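Section 3. Evidence Intake and Transfer

Sovach Records, Property and Evidence Module
Revised 12/02/2018
Maintained by: Lesia Nazarenko, Records Systems

3.1 Scope

This section covers entering physical items into the Property and Evidence Module after a patrol deputy or investigator returns from a call. It assumes that the incident report already exists and has a case number. If the report has not been opened, go back to Section 2.

Digital evidence (body camera video, phone downloads, 911 audio) is entered through the Loder import tool and is not covered here.

3.2 Before you start

You need the following:

- A Sovach login with the Intake role. The Patrol role can view items but cannot create them.
- The case number, including the two-digit year.
- Blank labels loaded in the label printer.
- The locker number where the item will be left.

Note: The Intake role times out after 16 minutes without a keystroke. Unsaved entries are lost. Save each item before you begin packaging the next one.
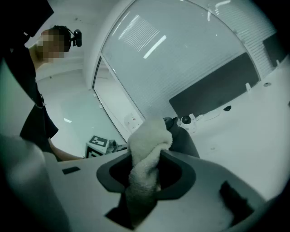

Each item gets its own entry and its own label. Items found together are still entered one at a time unless they are identical and were packaged in the same container. The Description field is searched by the property room, the prosecutor's office and the lab, and the entry should say what the item is in plain terms, followed by color, then material, then condition. A white terry-cloth towel is entered as "towel, white, terry cloth," and "bunched" or "folded" goes in the Condition field. Do not enter "linen," "cloth item" or "misc." Do not state what a stain is. Enter "stain, red-brown" and leave the rest to the lab.

3.3 Creating an item entry

1. Open the case from the Case Search screen.
2. Select the Property tab, then New Item.
3. Choose the item class from the list. If no class fits, choose Other and fill in the Class Note field. The entry will not save with Class Note blank.
4. Enter the description as set out above. The field holds 800 characters. Text past the limit is dropped without a warning.
5. Enter the place of recovery. Use the street address and the room or area, for example "rear bedroom, floor, north wall."
6. Enter the name and badge number of the person who recovered the item. This may be different from the person who is logged in.
7. Enter the date and time of recovery in 24-hour format.
8. Select Save. The item number appears at the top of the screen.
9. Select Print Label. Place the label on the package before sealing it, clear of the seam.

Caution: Do not reuse a label from a voided item. The barcode stays tied to the voided entry, and any scan will be logged against it.

3.4 Packaging codes

Select one code for each item.

P — paper bag or paper wrap. Use for clothing, bedding and anything that may carry biological material.
B — rigid box. Use for firearms and for blades that have been secured with ties.
T — puncture-resistant tube. Use for needles and other sharps.
C — metal can with lid. Use for suspected fire debris.
X — oversize. A supervisor must approve the entry.

Caution: Wet items must not be sealed. Select Drying Hold in the Status field and place the item in the drying cabinet. The hold must be released in the module before a final packaging code can be entered.

3.5 Transferring an item to the property room

1. Open the item and select Transfer.
2. Scan the label. If the scanner is down, type the item number twice.
3. Scan the locker barcode.
4. Enter your PIN. The PIN serves as your signature on the chain of custody.
5. Close the locker and check that the handle will not turn.
6. Confirm that Status reads "Pending Receipt."

The item remains in your custody on the record until a property technician scans it out of the locker. If Status still reads "With Officer" after step 6, the transfer was not saved. Repeat from step 1. Do not reopen the locker to check the item. Call the property room.

Note: Over 2 failed PIN entries will lock the account. A shift supervisor can clear the lock from the Moschos admin screen.

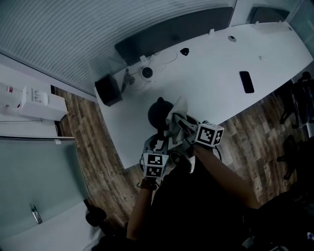 Can I correct an item entry after the transfer has been saved?

Only through an amendment. Open the item, select Amend, enter the corrected text and give a reason. The original text stays on the record and prints on the custody report along with the amendment. Amendments to the recovery time or to the name of the recovering officer also need a supervisor's PIN.

3.6 Items sent to an outside lab

1. Select Send Out from the item menu.
2. Choose the lab and the type of exam requested.
3. Enter the carrier, or enter "hand delivery" and the name of the deputy making the trip.
4. Print the request form in two copies. One travels with the item and the other goes in the case file.

The Sodotitz courier bags used before November are no longer accepted. Their serial numbers do not match the format the module now checks, and the Send Out screen will return error 3. Repackage the item in a current bag, keep the old bag with it, and record both serial numbers in the Packaging Note field.

3.7 Voiding an entry

An entry can be voided only while Status reads "With Officer." Select Void, enter a reason, and destroy any printed label. Once an item has reached Pending Receipt, it can be amended but not voided.

For the monthly audit report, see Section 4.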